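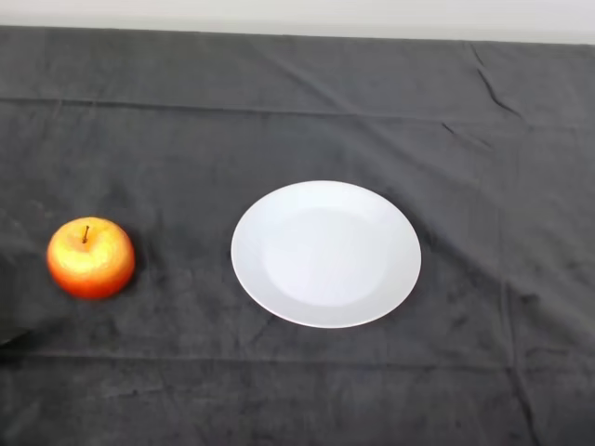 Figure 1. Apple and white plate on the gray cloth.

Does the Plate Matter? Snack Placement in a Shared Study Room

Laiba Lodhi and I wanted to test a claim from our nutrition class handout: fruit gets eaten more often when it is served on a plate. The handout gave no source. I doubted it from the start, and I should say so here.

Setup

We used one table in the Gendangate study room, covered with a dark gray cloth so the fruit would stand out. In condition A the apple lay on the cloth and the plate stayed empty. In condition B the apple went on the plate. Each session began at 3 p.m. and lasted 50 minutes. We ran 15 sessions in June and handed a short survey to 80 students.

The cloth was a poor choice. It holds its fold lines however you smooth it, and pale lint shows up all over it. A few students wrote that the table looked dusty, so the cloth may have put people off more than a missing plate did.
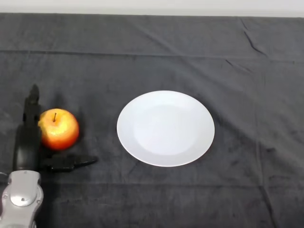
Results

Apples on the plate were taken slightly more often. The gap was small enough that one hungry person could have made it, and we could not tell who had already had lunch. On the survey, almost 80 percent said a plate makes fruit look cleaner. That is an opinion about plates - it doesn't show that anyone eats more fruit.

We also never tried a darker plate. White on charcoal is a strong contrast, and a red and yellow apple is easy to spot with or without help. 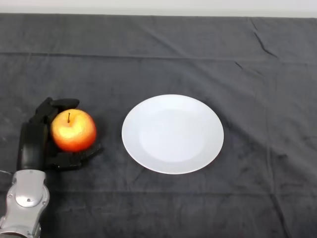 Zarmeena Memon read our draft and objected that we were too hard on the handout, as a small effect repeated every day could still add up over a school year. She also asked why we had no sessions with a bare table. We had no good answer to the second point. On the first, I would want to see the effect hold up in another room before adding anything up.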